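Arkonus archive project - progress report
To: Purnero fund, small grants desk
From: Bronisława Malinowski, project lead
Mar 7, 2021

Sorry this is brief, the printer's deadline and yours fell in the same week. Longer version with the accounts when I get a clear day.

Where we are

Scanning of the original run is finished. All 23 issues of Arkonus, plus the summer special and the giveaway that came with issue 8. Covers done twice, once with the shop stickers on and once after cleaning. The grant paid for the flatbed and for the cleaning kit, receipts in the folder already sent.

Issue 4 is still a headache. Our copy lacks the centre pages, where the Lumlow backup strip ends and the letters page begins. A collector in Hull has a full copy and will lend it but won't post it, so somebody has to go up on the train. Would like to move a bit of the postage money over to cover the fare. Please say yes or no by email, I don't need a form.

Restoration. Line art is good up to issue 15. From 16 on the paper changed and the blacks have gone brown, so each page needs levels done by hand. Slow. Colour sections not started. I had them down as "in progress" in the November report, which was optimistic of me.

Lettering: leaving the original lettering alone, spelling mistakes and all. We did argue over this. The Kozłowski scripts have the names right and the printed pages don't (the Warden is Torven in the scripts, Torvin in 9 and 10, then Torven again). Notes at the back will cover it. Same for the two-part story in 11 and 12, printed with its halves in the wrong order. We run them as printed, with a line under the title telling people.

The wiki

310 entries live. Most are characters and places, with a handful on the weapons, mostly thanks to one very keen contributor who writes at length. Every issue now has its own page with a plot summary, credits where known, and first appearances. Credits are the weak spot. The publisher didn't print them until issue 8, and the early inkers worked unsigned. I've put "unknown" in place of guesses that were floating about on the old fan site.

Still to write: the Lumlow pages. Lumlow began as filler, got its own following, then took over the back third of the comic. Readers keep asking for a timeline. I've drafted one but it falls apart at issue 19, when the moon city is destroyed a second time without having been rebuilt. May have to leave a gap in it and say so.

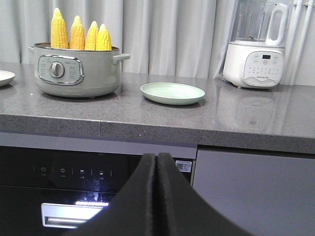 Corn in the pot.

Book edition

Printer's quote came back higher than last time, paper mostly. Options are fewer pages or a thinner stock. I'd go thinner, the comic was never on good paper anyway. Proof copy of volume one should be with me soon and I will send it straight on to you. Please dont mark it up in biro, we only get the one.

Volume one is issues 1 to 8. Foreword still not in. Have chased.

Rights: signed agreement from the Kozłowski family for the scripts and for the art in all issues. Lumlow is seperate, different writer, and his agent wants to see the proof first. Fair enough, but it holds up volume two.

Money

Under on equipment, over on travel, nothing spent yet on publicity. No more needed this period apart from the fare above.

Next

Get issue 4 pages scanned. Colour tests on the summer special. Lumlow timeline, with or without the gap. Library talk is rebooked as an online one, they're doing the invites and I'm doing slides.

Call if anything is unclear, mornings are best.

B.M.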